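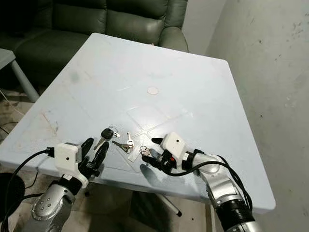 **1/** The Cabrera Bridge closes to all traffic on 9 Dec 2025 and stays closed until March. The city says crews found cracked bearings under the east span. I take the 22 bus across it every morning, so I read the whole notice.

**2/** What's closed: both car lanes, the bus lane and the north sidewalk. The south sidewalk stays open for people on foot. Bikes have to be walked.

**3/** The 22 will run as two separate routes. One half turns around at Finden Street, the other at Ilau Square. If you're going all the way through, you get off, walk over the bridge and board again on the other side. The transfer is free if you use the same card.

**4/** The 67 goes the long way by the Skurnell tunnel. It keeps all its stops west of the river but skips the hospital stop on the east side. I called the transit office about that and they told me a shuttle is "under review."

**5/** Fiona Semple, who represents the east side on the council, asked for the shuttle at last night's meeting. Wálter Marulanda from the streets department said he would have an answer before the closure starts. He didn't give a day. 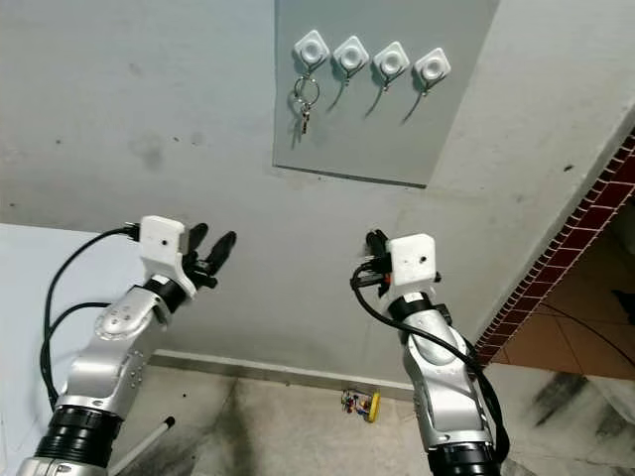 **6/** The other question was the tunnel. It already backs up by 8 in the morning, and now it gets the bridge traffic too. Marulanda said the left-turn signal at the west entrance will be retimed. Semple wanted a bus-only lane there — he said the road is too narrow.

**7/** Elvira Tamayo drives the 67 and spoke during public comment. She said the detour adds almost 11 minutes on a good run, and that the new schedule doesn't allow for it. Drivers would lose their break at the end of the line. The transit office is supposed to reply in writing.

**8/** Things I still don't know:

- Whether the south sidewalk gets plowed. The notice doesn't say.
- Whether monthly pass holders get any money back. Noeline Katene asked and was told to email.
- Where the temporary stop at Ilau Square will be. The map shows it on both sides of the street.

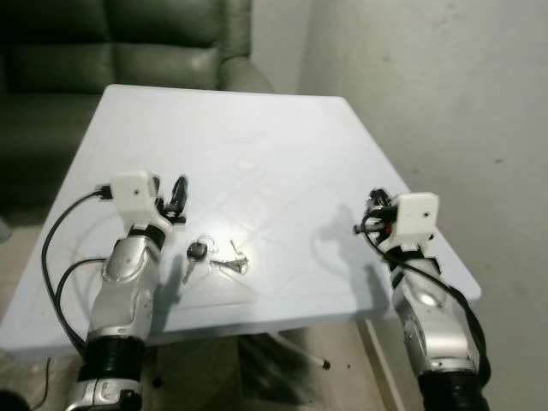

## Updates

**9/** Tatsuya Yokoyama replied to say the temporary stop is on the bakery side. He saw the sign going up this afternoon. Thanks.

**10/** Several people asked about trucks. They can't use the Skurnell tunnel if they're over the height limit, so they'll be sent north on the ring road. Signs for that are already up but covered.

**11/** I'll add to this thread when the hospital shuttle is decided. If you ride the 67 and have the printed schedule, please send me a photo of the east side page.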